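Flondidel Puts a Two-Armed Service Robot Through Chores Before Anyone Uncrates It

Home robotics

Most buyers of a two-armed service robot spend the first month finding out what it cannot reach. Flondidel, the simulation package from Limwood, is meant to move that month onto a workstation. It ships with 12 furnished rooms, a library of household tasks and a rendered view from each camera mounted on the machine. A single-seat license costs $370 a year. We ran it for two weeks on the kind of desktop a small integrator would already own.

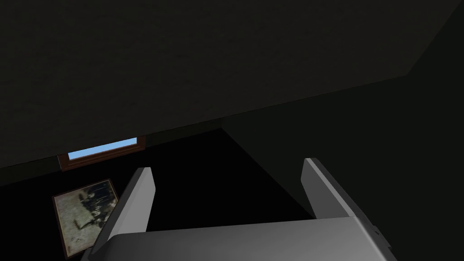

Kalliopi Tsoukalas
Contributing editor, home robotics
November 12, 2021

Setup took one afternoon. The installer checks the graphics driver, unpacks the rooms and opens a test scene with both arms parked. Robot models load from a plain text file, and our two-armed model needed only its joint limits corrected. The physics engine is Limwood's own. Contact between rigid parts is stable at the default time step, and drawers slide without the jitter we noted in the previous release.

The camera views are the strongest part of the package. A wrist camera sees its own gripper first and the room second, and Flondidel keeps that proportion. Lighting can be lowered until the far corners of a room go black, which is a fair test for any vision model trained on bright, tidy pictures. Each view can be saved with matching depth data. With two cameras active we recorded 89 runs overnight without a crash.

Eftychia Mitsotakis-Vlachou, who writes control software at Nikolaidis, has used the package since the beta. "I use it to throw out bad plans," she says. "If an arm can't get to the handle in there, I don't book time on the hardware."

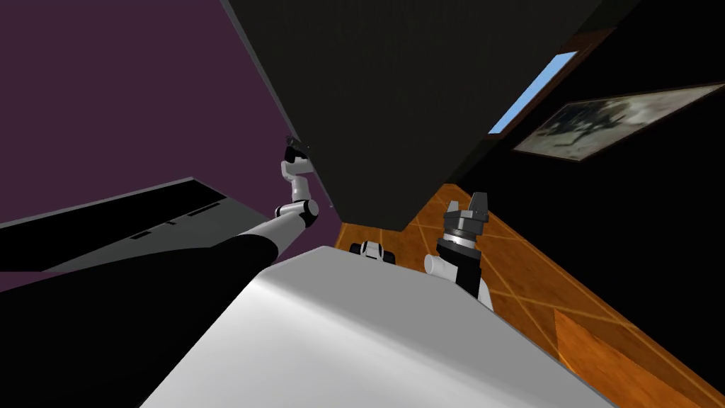

Reach planning is handled by a module called Momix, sold as part of the same license. It solves for both arms together and checks each link against the furniture and against the other arm. Results were good in open floor space and slower near fixtures. With the left gripper up against the lower corner of a big dark slab and the right one pointed upward just under the other corner, the planner has two raised limbs to keep clear of each other, and a long counter to one side. Solve times in poses like this reached 310 milliseconds on our machine – fine for planning ahead, too slow for live correction.

Documentation is uneven. The task format is well covered, the camera settings less so, and the section on friction is two paragraphs long. Support answered both of our tickets within a day. Cloth and liquids are not simulated in this version, so laundry and most cooking tasks are out. Limwood lists soft objects as planned work and gives no date. A floating license is available on request, with pricing by quote.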